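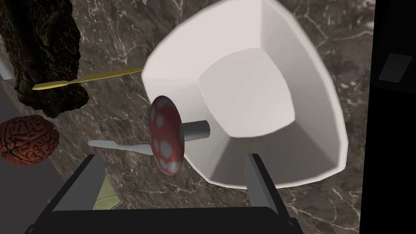 Betreff: Re: Sauerteig wird im Kühlschrank flüssig

> Ich nehme 300 g Roggenmehl und füttere jeden Abend. Nach der Nacht im
> Kühlschrank läuft mir alles davon. Zu warm? Zu alt?

Hallo in die Runde,

das kenne ich, ging mir im März genauso! Bei mir lag's am Füttern direkt vorm Kaltstellen. Lass ihn erst mal 6 Stunden stehen (bei uns in Zernness ist die Küche eh eisig). 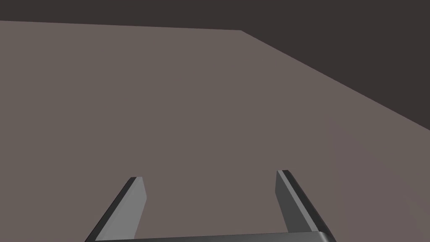

Und nimm ruhig weniger Wasser, 60 ml reichen zum Auffrischen völlig. Das Mehl von Prusto säuft übrigens kaum was weg, da hab ich mich anfangs auch vertan.

Liebe Grüße aus der Backstube

3 Antworten · 129 Aufrufe · Teilen

Neueste Beiträge:
Gärkorb schimmelt
Mühle in Stendholm wieder offen?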